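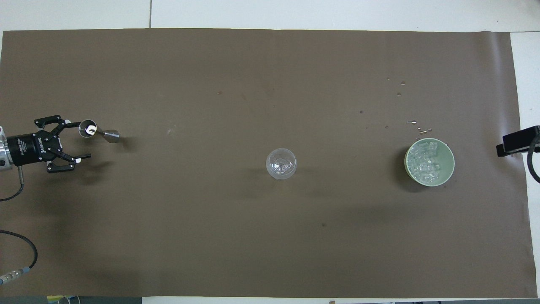
Vesna Nedeljković wrote back after the September talk that I had spent too long on syrups and hardly any time on dilution, and she had a point. The notes are rearranged so water comes first. Syrups get whatever is left.

Slide 1. Title. Say who I am, say where the bar was (Witstead, the back room of the old Wirnier hotel), say the talk is for people who make drinks at home and already own a shaker. Questions at any point.

Slide 2. Water.
A shaken drink gets a good share of its volume from melted ice. Ask the room to guess how much before giving any answer. Let them argue for a minute.
Wet ice waters a drink down before the shaking starts. Drain it first. Show the strainer trick.
Mention the old house rule at Wirnier: the ice bucket got dumped and refilled every 30 minutes, even on a slow night. Roland Tindall hated it and did it anyway.

Slide 3. The batch sheet.
Hand out the sheet now, not earlier, or they read it during slide 2.
Walk through the big batch. It comes to 810 ml before water. Add 135 ml cold water, stir, bottle, put it in the fridge. No ice when it is made ahead, the water has already gone in.
Someone will ask if they can skip the water and pour it over ice. They can, but the first glass and the last glass will taste different.
Citrus stays out of the bottle. Add it the same day.

Slide 4. Measuring.
Pick one set of units and stay with it. Most bad home drinks I have been served had the right ingredients in the wrong amounts.
Fill to the rim. A short pour of lemon shows up more than a short pour of gin.
Check your measure against a kitchen scale with plain water. One milliliter weighs one gram. Triin Vaher did this with every measure behind the bar and threw two of them out.
Pass the scale around if the table is close enough. Skip if running late.

Slide 5. Stirred or shaken.
Clear drinks stirred, cloudy drinks shaken. Give the rule, then one exception, then move on. Last time this turned into a debate that ate most of the syrup section.
Dae-han Sung stirs his sours. Do not bring it up unless he is in the room.

Slide 6. Syrups, short version.
One to one by weight. Warm the water, stir until clear, let it cool with the lid off. Label it with the day you made it.
Rich syrup is two to one and keeps longer. Use less of it.
The Lazarević honey syrup: 5 parts honey, 3 parts hot water. Read it out slowly, people write it down.
Leave out the ginger. It needs its own talk.

Slide 7. Tasting.
Two cups each, A and B. Same recipe, B has the extra water. Wait until everyone has both before saying anything. Drita Petkov is pouring, so look over and check with her before starting.
Nonalcoholic version is on the left tray.

Slide 8. Contact and thanks.
Thank the Sterkotow library for the room. Cups go in the gray bin, and chairs need to be stacked by the door before we leave.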